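The Saturday bus let them off right outside Femia, and Shalini Chauhan was through the door before her brother had his ticket out. Open day! She had circled it in February and told everyone on her floor.

There were 13 booths. She skipped the first few, the conveyor one included (she'd seen conveyors), and went straight for the crowd by the back wall, where a man in a Grewal sweatshirt was explaining something to a boy on his father's shoulders.

"Do they break stuff?" the boy asked.

"I've bought 29 bowls this year," the man said. "So you tell me."

Shalini laughed out loud. She wriggled forward until her elbows were nearly on the rope – and there it was, better than the flyer.

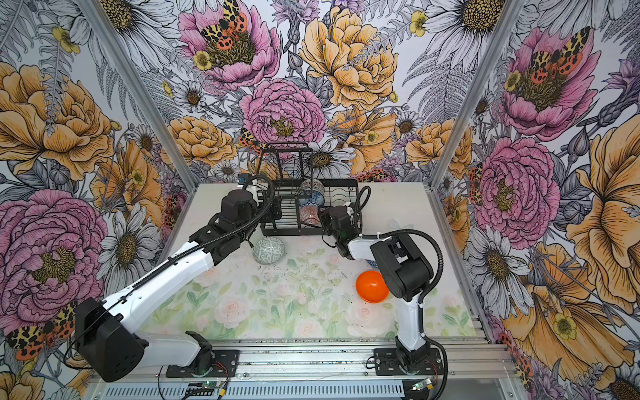
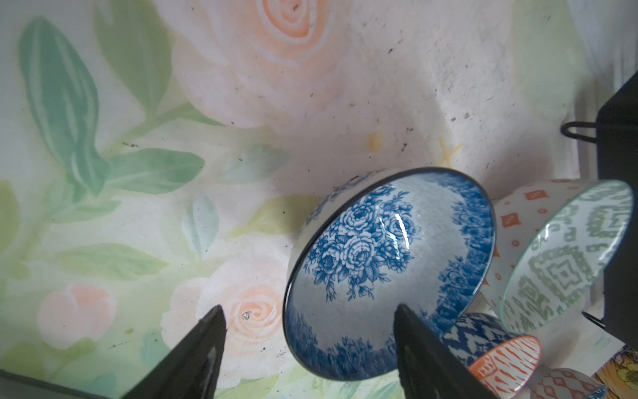

She wanted to know everything. How long had it taken, who had written the code, could it do forks? The man's name tag said Gesoven, crossed out, with Grewal inked over it, and he answered her faster than she could ask. He pointed out the two arms, then the moths on the wallpaper, which his daughter had picked, and Shalini decided on the spot that she would have moths too, if she ever built one. The blue and white bowl with the roses was just like her grandmother's.

"Are you hiring?" she said.

"Summer only. Are you in school?"

"Second year!"

He dug a pencil out of his pocket. Her brother had finally caught up, eating a pretzel.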